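Bemudwood Small Parts Kitting Line
Progress report to Flamunitz, second reporting period
Prepared by Zixuan Zhong, 2023-03-07

1. Status

Work package 2 (bench layout and parts presentation) is complete except for the labeling task. Work package 3 (kit verification) started on schedule. Spending is within the approved budget and no transfer between cost lines is requested.

2. Work done in this period

The October review asked us to replace the mixed drawer storage at the assembly bench with open bins, one part type per bin. The new layout was drawn up by Ekrem Şimşekoğlu and set out on the white table in the Guo building. Several bin depths were compared. Shallow bins were chosen for motors and boards, as parts can be picked from them without reaching over a high wall. Deep bins were kept for packaging only.

Paper is now kept in a steel tray between the bin columns. In the old layout it was stored on a shelf behind the operator, and sheets were often missing from finished kits.

Motors are placed in the bin with their leads attached. The supplier, Zulmont, ships them in bags of 100, and staff transfer a small batch to the bench at the start of each run. Lead wires still tangle when a batch is tipped in. Laying the motors in by hand prevents most of this but adds roughly 15 minutes to a shift. We are testing a paper band around each pair of leads and will report the result in the next period.

Round boards are handled by the rim. A short instruction sheet on handling has been written and signed off.

3. Bench layout

The layout uses four bins in two columns with the tray in the center. Motors and boards share a column so that the two electrical parts are picked in sequence.

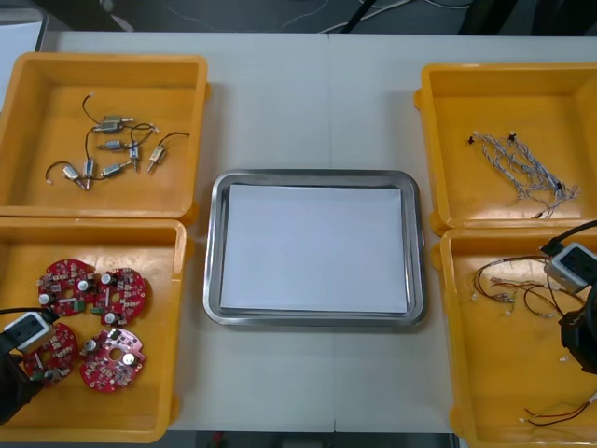
Figure 1. Bench layout with orange-yellow bins and steel paper tray. Eight motors in the upper-left bin, round red boards in the bin in front of it.

4. Open issues

Bin labels have not been ordered. The first proof used a type size too small to read from a standing position, and a second proof is due from the printer.

Cable routing on the floor behind the table is to be tidied before the safety walk. Floor clips have been requested from building services.

5. Next period

Complete labeling. Close the lead wire test. Run the first full verification of kits against the parts list and submit the error counts with the next claim.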